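Chapter 4
Learning from the Hand: A Visit to a Demonstration Day

In this chapter you will read about:
how a person can teach a movement to a machine by doing it
what visitors ask at an open day, and what the engineers answer
why small objects on a table are a hard problem
the words demonstration, episode, grasp and policy

Before you read
Think of a task you do with your hands every morning, for example closing a jar. Try to write down every movement of your fingers. Keep your paper, we will need it again in Section 4.3.

4.1 The visit

In February a class of six students from the evening program went to the open day of Clulto, a small company which develops teaching methods for robot hands. The teacher, Kazue Nishimura, had prepared the students with the first three chapters of this book, so they already knew the difference between a programmed robot and a trained one. What they did not know was how the training looks when you stand beside it.

Most of them expected a factory. They had imagined a yellow fence, a warning light and a big arm behind it. The visit began instead with tea and a short talk by Katsuhiko Onishi, who is responsible for the demonstrations. He explained that in his group the day's work is mostly done at ordinary tables, with ordinary things. A robot for the home must deal with the objects which people leave on a table, he said, and therefore the lessons should be made there also.

He then gave the visitors the main idea of the afternoon. A demonstration is one complete performance of a task by a person, recorded so that a machine can learn from it. One recorded performance is called an episode. For a simple task, such as moving a cup to a tray, the group likes to collect over 3000 episodes before it trains anything. One of the students asked if this was not very boring. Mr. Onishi laughed and said that it depends on the colour of the cup. 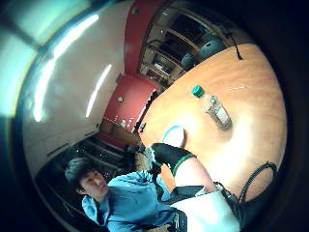 The second question came from Kyu-ri Tak, the youngest of the class, and it was a better one. She wanted to know what happens if the person makes a mistake during an episode. Should it be thrown away? The answer was "sometimes". If the person drops the object and stops, the episode is usually removed. If the person misses the object, corrects the hand and then completes the grasp, it can be valuable - the machine may also miss one day, and it should know how to continue.

4.2 Why a small object is difficult

A grasp is the way in which the fingers hold an object. When an object is tall, like a bottle, the hand has a large area to choose from. When it is small and lies flat, the fingers must come close to the table without pushing against it, and an error of a few millimetres is enough to fail. People solve this by touch. We let the fingertips meet the table very lightly and slide them to the object. You can test this at home with a coin.

A camera alone does not feel this contact. Miyuki Sekiguchi, an engineer at the company, told the students that her favourite test is a round object, as it can roll away if the first finger arrives too early. She asked each visitor to pick one up slowly and to say aloud which finger moved first. Four of them gave the wrong answer about their own hand.

After training, the machine has what is called a policy: a rule, learned from the episodes, for choosing the next movement from what it senses now. We will study policies in Chapter 6.

Check your understanding
Explain the word "episode" in your own words.
Which kind of mistake may stay in the collection?
Take out the paper from "Before you read". Which movements of touch did you forget to write?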